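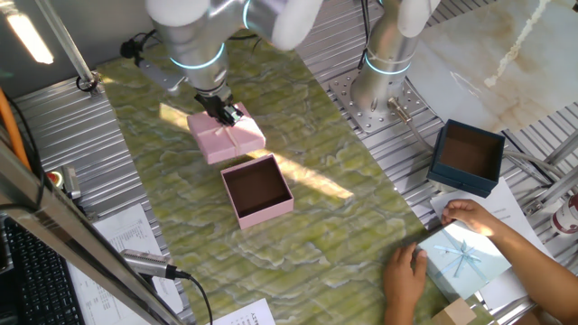
Lift-off lid boxes in pink, light blue and dark teal. The pink and blue lids carry a ribbon and bow.

Gift box (lift-off lid type)

A gift box with a lift-off lid is a small stiff box in two parts, a base and a separate lid, used for giving presents without wrapping paper. Also called a lid-and-base box, or in the trade a "two-piece". Not to be confused with the folding carton, which comes flat and is put together by the buyer.

Construction
Base and lid are usually made of greyboard, cut, scored and covered in coloured paper. Lid slightly larger than the base so that it slides over – a few millimetres is enough. Too tight and the air trapped inside makes it slow to close. The inside is often lined in a different colour, dark brown being common with pastel outsides as it hides scuffs.

Ribbon
Most often fixed to the lid only, crossing in both directions, with a small bow where the ribbons meet or off towards a corner. Ends are glued under the rim. The box can then be opened and shut again without untying anything, which is the main diffrence from a parcel tied all the way round. Satin and grosgrain both used.

Sizes
No fixed standard. Hollier, a maker in Todthorpe, lists 11 sizes in its May catalogue, sold singly or in packs of 100. Nested sets of 3 are also sold, each box fitting inside the next.

Use and storage
Jewellery, sweets, scarves, soap, baby clothes. Often kept and re-used for letters or or buttons. Best stored with lids on, bows not pressed – a flattened bow can be plumped with a finger. Strong sun fades pink and pale blue papers first.

See also
Hat box
Ribbon
Wrapping paper

Last edited Jul 2, 2024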